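Magazine > Home Life > Work Corners

The Desk in the Hallway
By Piret Lepik | August

Moved my desk again. Third time this year. The spare room was too hot, the kitchen too loud, so now it's the hallway — 51 inches wide, which leaves just enough room to squeeze past with coffee.

First job, the files. Four boxes of old invoices, most of them shredded now. Kept the tax stuff. Kept one birthday card, no idea who its from.

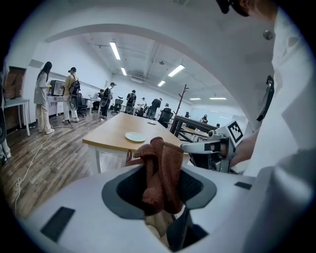
Then the lamp. I wanted the Valo, waited 3 weeks, gave up and got a Grendberg for 60 dollars. Good light. Ugly cord. Taped it along the baseboard and moved on.

Still need a shelf for the printer, it's on the floor and I kick it evry morning. Paint can wait till fall.

Recent
Small Rooms, Big Printers
A Week With the Tarar Chair
Shelves You Can Put Up Alone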